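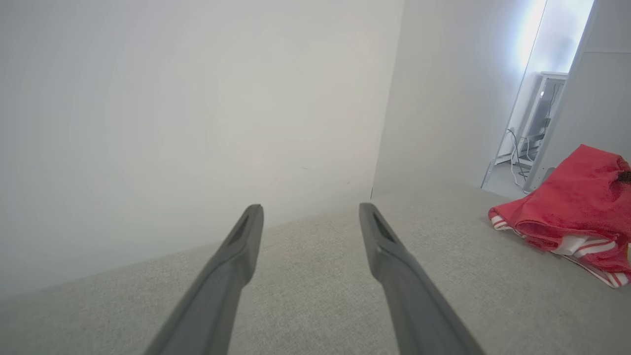 Well, I finally finished the monitoring cleanup I've been grumbling about in this newsletter since spring, and I have opinions! When I started, our little network had 237 alert rules. I know because I exported the whole list to a spreadsheet one evening in September and read every row with a pot of coffee next to me. A good chunk of them pointed at switches we'd pulled out of the Starham office ages ago (they were still "down," of course, and still emailing me about it).

The trouble is that rules only ever get added. Something breaks, somebody writes a rule so it won't sneak up on us again, and then it stays forever. Zane Laur, who had my job before me, wrote some really good ones, with notes and everything. Then there's the one called "test2 final" that paged me at 3 a.m. whenever the backup link to Birnesum got busy. You know when the backup link gets busy? At 3 a.m., when the backups run.

So my plan was simple. Every rule had to have an owner, a short note on what to do when it fires, and a reason to wake a person up. If I couldn't fill in all of that, the rule went into a parking folder, switched off but not deleted. I gave the parked ones 90 days. If we hadn't missed a rule by then, out it went. We brought back two, both for the cooling unit in the Kairys closet, and I'm glad I hadn't been too quick with the delete key on those.

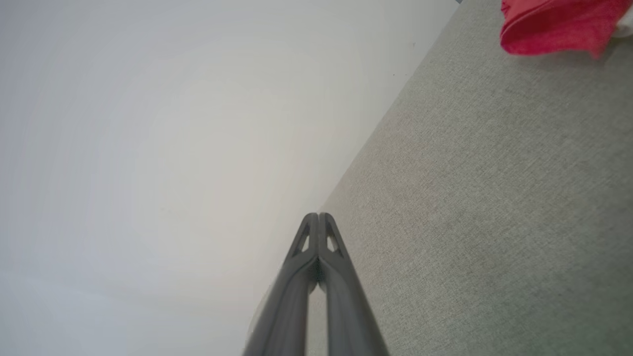 Should I turn off alerts for a device while I'm working on it, or just ignore them?

Turn them off, but put an end time on it. Our old tool let you silence a device with no limit at all, and I found a router that had been muted since before I was hired. I set mine to the length of the job plus 20 minutes, and if I'm still under the desk when that runs out, the alert is a handy nudge to extend it.

The other big change was polling. We were checking everything every 20 seconds, printers included, and the poor collector was spending its whole life asking a label printer how it felt. Now the core switches and the firewalls stay on the fast schedule and the rest get a look every five minutes. The graphs are a bit chunkier — I can live with that — and pages on the collector load while I'm still looking at them, what a treat.

Darius Rozīte wrote in to ask whether I'd moved off plain SNMP v2 yet. Mostly! Everything that can speak v3 does now, with its own login. The leftovers are a couple of old power strips that only know v2, so they're on a separate management VLAN and read-only. They're on the replacement list for next year's budget, along with my chair.

Next time I want to get into syslog and how much of it is worth keeping. If you have a retention setup you like, hit reply and send it over, screenshots welcome.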